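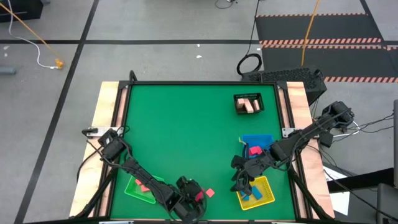 Preguntas frecuentes sobre la serie Flukusby

¿Qué es Flukusby?
Flukusby es una serie dramática de ficción producida por Fahmy y distribuida en la plataforma de vídeo bajo demanda Zornport. La creación y la dirección corresponden a Mahmoud Metwally, responsable asimismo del guion de todos los episodios.

¿Cuál es el argumento?
La historia sigue a una antigua regidora de teatro que regresa a su ciudad portuaria para vender la sala de su familia y descubre que el edificio figura a nombre de un desconocido. La segunda temporada retoma la acción tras la sentencia judicial con la que se cerraba la anterior.

¿Cuántas temporadas existen?
Se han producido 2 temporadas, que suman 21 episodios. La productora no ha confirmado una tercera.

¿Cuándo se estrena la segunda temporada?
El primer episodio estará disponible el sábado 12 de diciembre. Los restantes se incorporarán al catálogo con periodicidad semanal. El rodaje concluyó en agosto.

¿Es necesario haber visto la primera temporada?
Se recomienda. Cada episodio comienza con un breve resumen, pero varias tramas secundarias - en particular la del notario - no se explican de nuevo.

¿Qué necesito para ver la serie?
Una cuenta activa en Zornport. La suscripción da acceso a todos los episodios publicados y permite la reproducción simultánea en 3 dispositivos. No se ofrece el alquiler de episodios sueltos.

¿En qué idiomas está disponible?
La versión original es en español. Se ofrecen subtítulos en español, inglés, francés y árabe, así como audiodescripción en español. Los subtítulos en portugués se publicarán únicamente para la primera temporada.

¿Para qué edades se recomienda?
La serie está dirigida a mayores de 16 años. El control parental puede activarse en el apartado «Perfiles» de la cuenta.

¿Se publicará la banda sonora?
Sí. La edición está a cargo del sello Drolix, que ofrecerá la música de ambas temporadas en formato digital. La edición en vinilo de la primera temporada, limitada a 1.452 ejemplares numerados, se encuentra agotada y no será reeditada.

¿Puedo proyectar un episodio en un centro educativo o cultural?
Las proyecciones públicas requieren autorización escrita de Fahmy, incluso cuando la entrada sea gratuita. La solicitud deberá indicar el lugar, el aforo y el episodio deseado. La suscripción particular no incluye derechos de exhibición.

¿Aceptan guiones o propuestas de reparto?
No. El material no solicitado se devuelve sin leer. Las convocatorias de reparto - cuando las hay - se anuncian en la sección de prensa de este sitio.

Contacto | Aviso legal | © Fahmy. Todos los derechos reservados | Volver arriba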